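Search this site Enter keywords Go

Filed under: Visit Reports / Handling and Automation

Visit to the Ostard Gripper Evaluation Laboratory, February 2021

The purpose of the visit was to review the laboratory's comparison of hand-held grippers for small-part handling, and to establish whether its methods could be adopted in our own assembly training program. The delegation consisted of 2 members of the equipment working group. It was received by Shirin Kordestani, head of evaluation, and Vilho Rantala, who is responsible for the test benches and for the maintenance of all tools on loan.

Ostard occupies the upper floor of a former textile works. The laboratory takes up 500 square meters, divided into a preparation room, a bench area and a small workshop where jaw blocks are cut and drilled. Visitors sign in at the workshop door and are asked to leave bags and coats in the corridor.

Ms. Kordestani opened with an account of the current comparison, which began in September. Three hand-held designs are under review: the Gikico, the Skekero and a design developed in the laboratory itself, known to the staff as the Žukauskas after the street where its first version was assembled. All three are operated by squeezing a handle, and all three carry a camera looking forward over the jaws. The laboratory had recorded 848 trials by the date of our visit. Each trial consists of one operator picking up one part and placing it in a marked tray.

The delegation asked how the parts had been chosen. Mr. Rantala explained that the first set was made up of blocks and cylinders, and that all three grippers handled it well enough to make the results of little use. The present set contains hooks, bent rods, cable ends and fittings. Such parts roll, catch on one another and offer very little flat surface to the jaws. Of the parts in the original set, only the smallest cylinder has been kept.

We were then shown the benches. The Gikico has wide, padded jaws and was judged by the operators to be the most comfortable over a long session. It closes slowly, and on thin rod the padding folds before a firm hold is reached. Ms. Kordestani stated that the manufacturer had been informed and that a harder pad was expected.

The Skekero is the lightest of the three. Its jaws open widest, and it was preferred for loops and large hooks. The delegation noted some play in the handle of the unit we tried. Mr. Rantala confirmed that the pivot pins on that unit had been replaced once already, and that 71 trials had been set aside and repeated as a result.

Most of the remaining time was spent with hand-held grippers of the linkage type, in which two angled links bring the halves of a jaw block together. The laboratory favors this arrangement for narrow work. When the block is closed, the operator can judge the grip line from the seam between the halves, and the camera view of the work on either side stays reasonably open. Wear at the meeting faces is checked at the start of each session, and any block with a ragged top edge is noted in the log before use.

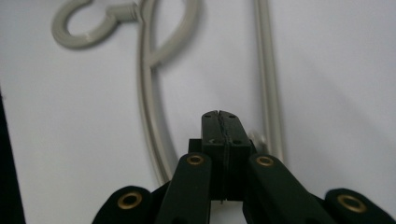
Members of the delegation were invited to complete a short series of picks with each tool. Our results were not entered in the record. We found that straight rod could be taken up after a few attempts, while curved pieces tended to turn in the jaws unless gripped close to the middle of the bend. Mr. Rantala advised approaching these from above and closing the handle in one steady movement.

The question of cameras was discussed at some length. A part held near the lens is easily blurred, and the laboratory has tried two focal settings without settling on either. A white work surface is used for gray parts despite the low contrast, as darker surfaces hid the outline of the jaws. Ms. Kordestani expects to test a matte blue covering next.

The working group recommends that one linkage-type gripper be requested on loan for the coming training period, together with the laboratory's log sheets and its list of parts. A decision on the Skekero should wait until the revised handle has been tested. The delegation also requests a copy of the drilling template for the jaw blocks, which Mr. Rantala has agreed to supply.

The working group thanks the staff of Ostard for their time. Questions concerning this report should be addressed to the equipment office.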